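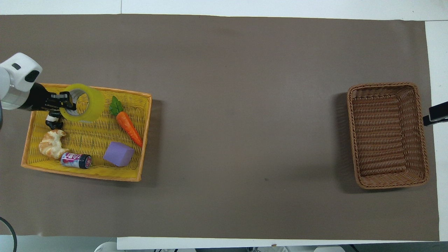 The best failure I have ever worked on was a dropped roll of tape

I love a good fault. I don't mean the kind where a fuse goes and you swap it and go to lunch. I mean the kind that looks like one thing for a fortnight and then turns into something else entirely, and leaves you knowing your own machine better than you did before. We had one of those in May and I have been boring people with it ever since, so now I'm going to bore you.

The task was basket to basket. Pick an object out of the yellow basket, carry it across the mat, put it down in the brown one, go back for the next. A toy carrot, a foam cube, a toy croissant, a little drinks can, a roll of packing tape. People who visit the lab tend to smile politely at this. I think it is one of the finest tests there is! Every one of those things wants to be held differently, and the hand has to work that out five times in a row without anybody helping.

Our hand was doing beautifully. Then we ran a batch of 100 transfers with the tape roll and it dropped 15 of them. The other four objects hardly missed. And the drops were nearly all in the same place, out over the bare part of the mat, with the arm moving at full speed and the grip force reading perfectly healthy.

That last part is what I want to argue about. The log said the hand was holding the roll. The log went on saying so after the roll had hit the mat and wheeled off toward somebody's coffee.

The first theory was slippery fingertips, and we cleaned them. The second was that the arm accelerated too hard, so we slowed it down, and the drops went from 15 to 14, and I'd call that nothing. Someone suggested taking the tape out of the set altogether and replacing it with a second cube. I was rude about this, and I would be rude about it again.

Aroha Ruawai was the one who found it. She stopped reading the logs and sat beside the table with her chin practically on the mat, watching one transfer after another for most of an afternoon. The hand picks up the tape by putting its upper fingers into the hole in the middle. It's a lovely grasp, the one you or I would probably use. But when fingers go into a hole and press outward, they are holding the thing by spreading, and our slip check had been written for squeezing. It looked for fingers closing further than expected. On the tape, a slip meant fingers opening further than expected, and the check saw that as a firm, confident hold. When the roll came off completely, the fingers opened until they reached the end of their travel, pushed against their own stops, and reported plenty of force. Success!

The cause of the slip itself was dull by comparison: a worn tendon on one finger, so the spread was lopsided and the roll walked its way off during the swing. We changed the tendon in under an hour. The check took Aroha 18 lines of code, and she complained that it should have been fewer.

Now for my opinion, which I hold loudly. I think we should all be writing these up, and writing them up properly, with the wrong theories left in. Our group keeps a failure notebook called Nesivis (the name is older than I am here, and no two people agree on where it came from). The tape entry is four pages long. The entry for the demo that went perfectly the month before is one line, and I couldn't tell you a single thing I learned from it.

There's a safety side to this too, and it's why I get so worked up. A roll of tape on a table hurts no one. But the same slip check was sitting in the code for Te Moana, our bigger arm, which lifts things I would not want on my foot. It had never dropped anything. It had also never been asked to pick something up from the inside. We would have carried that mistake along quite happily until the day a part with a hole in it turned up, and the arm would have swung it over the guard rail with every light showing green.

So please, don't retire the awkward object. If one thing in your set keeps failing, put it in more often. Run it first thing in the morning when the joints are cold, and run it at the end of the day. And go and look at the hand with your own eyes while it's happening, because a force reading tells you that something is pushing on a finger and it leaves the rest to you.

We have since added a second check that asks whether the fingers have reached their stops, whichever way they were going. It caught a bad grasp on the can in its first week, one that had nothing to do with the tape. Aroha is now looking for a mug with a very small handle, and if you have one you don't want, she would be delighted to take it.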